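Handling Cells, Handout 3: Looking After the Gripper Pads
Notes for the Runville workshop, Botond Szilágyi

The Pratance cell is a forgiving machine, right up to the moment you let the finger pads get dirty. Then it drops things, and somebody blames the software. Before you touch any settings, clean the pads.

Press stop, wait for the lamp, and turn the key. Take the key with you - a key left in the switch is a decoration. Wipe both pads with a damp cloth, dry them, and look for shiny patches. A shiny pad is a worn pad. Change them in pairs, even if the other one looks fine. Spares are in the Osport drawer, under the things that should not be in the Osport drawer.

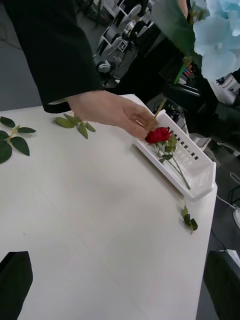

Checking the grip comes next, and it begins with clearing the table. Anything lying loose on the white top is something the fingers can close on by mistake. Leaf sprigs trimmed off a rose are a good case: they lie nearly flat, and they go unnoticed until one is stuck to a pad. Sweep them up, then set the basket square to the table edge. Keep your sleeves clear too, loose ones above all.

Run 40 test picks at low speed. Up to 3 drops is a pass. More than that, repeat the cleaning, properly this time, before you ring Csizmadia about it.

Write the result in the log, with your initials. Entry 234 reads "seems OK". Please do better than entry 234.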